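The woman who runs the lid counter at Kendska asked me to leave her name out of this. Her sister-in-law still shops at the competition, she said, and it would only start something.

Kendska is a repair and spare parts shop for kitchen things, wedged between a tile showroom and a place that does eyebrows. People bring in pressure cookers, salad spinners and thermos jugs. Mostly, though, they bring in containers that have lost their lids, or lids that have lost their containers, and they put them on the counter with the look of someone returning a library book from 1994.

"The lid goes first," she told me. "Always. You can drop a tub down a flight of stairs and it will be fine. The lid gets left on the stove."

She keeps 3,000 of them in the back, sorted by diameter and then by what she calls temperament. I asked what a lid with temperament looks like. She pulled out a drawer marked DIFFICULT and tried to close it again before I could see how full it was.

## "It clicked, so I trusted it"

Her own history with lids began in her first apartment, with a rice bin from Bisgaard that she bought because it matched the curtains. The lid came down with a click. She heard the click every evening for a year, and every evening she felt like a responsible adult. Then she moved the bin to sweep behind it and met the moths.

"It clicked, so I trusted it," she said. "A click is just two pieces of plastic touching. I know that now."

Her complaint about most food storage is that the people who design it never seem to have wet hands. Flat lids with no grip get pried up with a butter knife, and after a few months of that the edge looks chewed. She has 221 lids in a crate under the counter with knife marks on them, and she will show you any of them if you stand still long enough.

What she likes is a handle. A proper one, big enough for a finger or two, and in another color so you can find it in a dark cupboard. She is currently fond of a round cream lid with a dusty pink ring on top, though she calls the color "ham."

"I can get hold of that ring," she said. "My mother could get hold of that ring, and my mother can't get hold of anything."

The cream plastic would not have been her choice. Cream starts out looking slightly old, in her opinion, which at least saves you the disappointment later. She does approve of the thick, rounded side wall, and she approves of the little sticker with the red warning triangle, in principle. In practice she has watched customers peel off warning stickers at the counter while asking her what the warning was.
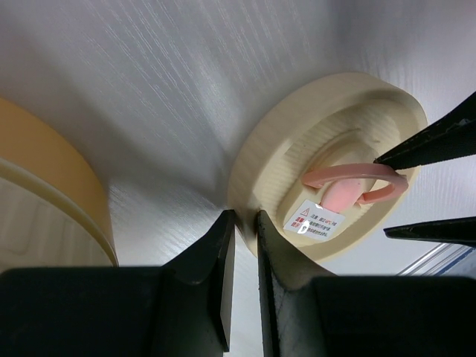
## The washing question

I had come with one practical question, which was how to get the smell of onions out of a lid. She sighed and put the kettle on.

Her method takes 20 minutes. Warm water, a spoonful of baking soda, an old toothbrush for the corners, then the lid stands on its side on a towel until it is dry all over. She does not believe in the dishwasher for lids of any kind. She does not entirely believe in the dishwasher for plates.

"People wash the top, where it's clean already," she said. "Turn it over. Go around the rim. If there's a seal and it comes out, take it out, and don't put it somewhere clever."

She once put a seal somewhere clever. It was in October, and she found it in spring, in the sewing box, after ordering 2 replacements from Rudska that didn't fit.

## What she won't stock

There is one brand of stacking tub, Zorken, that she refuses to carry parts for. The lids come in five sizes that all look like the same size. She had a man in last winter who had been trying the wrong one since Christmas and had begun to blame himself.

I asked whether she had matching sets at home. She took a while over this.

"I have plates," she said. "You put a plate on top of a bowl. It's very good."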